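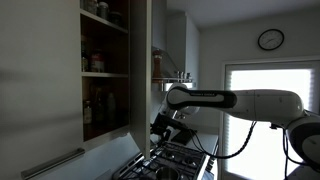
Life at Home

The second kitchen drawer down

Every home has one. In our building, which has 54 apartments and one working dryer, I have been allowed to look into a fair number of them, and I can report that the second drawer down is the same wherever you go. The first drawer holds forks. The second holds a melon baller, three takeout menus from a place that closed, birthday candles in a bag that won't shut, and a key.

The key is never for anything. My own has moved with me through 6 addresses. I tried it in the front door of each one, in case.

I bring this up because January is when people decide to get organized, and the newsletter has received several notes asking for advice. I am the wrong person to ask, but I write the column, so you have me.

Rakiya Danladi on the third floor says the trick is to empty the whole drawer onto a bed sheet and put back only what you have used in the past year. She did this on a Sunday. By Tuesday she needed the corn holders. Rakiya would like it known that she stands by the method and has bought new corn holders.

Ifeanyi Adeyemi favors a box. Everything doubtful goes into the box, the box goes into the closet with the date written on it, and anything you haven't gone looking for by June can leave the house. He has been doing this for years and now has a closet full of boxes, all of them dated.

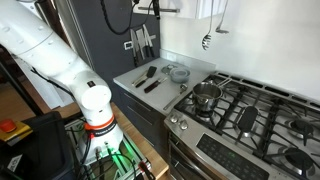
Last updated: Thursday, January 16, 2025

Then there are the dividers. I spent $60 on a bamboo set from Mostach, the kind that slides out to fit any drawer apart from mine. It sat at a slight angle, like a boat tied up by somebody in a hurry. Things were sorted for a week. Then the potato masher, which has never respected a boundary in its life, got itself wedged upright and the drawer wouldn't open at all. I got it free with a ruler and a good deal of language. The dividers are now in the box. The box is in the closet. Ifeanyi is very pleased with me.

A few things I did learn, for those who want something to show for reading this far. You need one can opener. If you have 2, the one you like less will always be on top. Rubber bands go bad, and the old ones weld themselves to whatever they're near, so throw those out first and enjoy the feeling while it lasts. Batteries of unknown age should be tested or taken to the drop-off bin by the mailboxes. Please stop putting them back "to be safe." And the instruction book for your old blender can go if the blender has gone. I had to be told this by my sister.

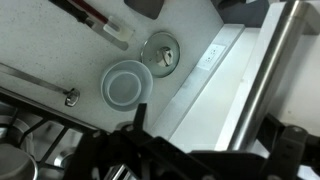 The harder question is what to do with the good junk, meaning things that work perfectly well and that you will never use. I own an egg slicer. I have nothing against it. I also don't slice eggs. Ese Idahosa has offered to set up a swap table in the lobby on the last Saturday of the month, ten until noon, and I plan to bring the slicer and come home with somebody else's garlic press. Leave your items clean, please, and take back what doesn't go.

If anyone recognizes a small brass key with a round head and the number worn off, I'll have that with me too.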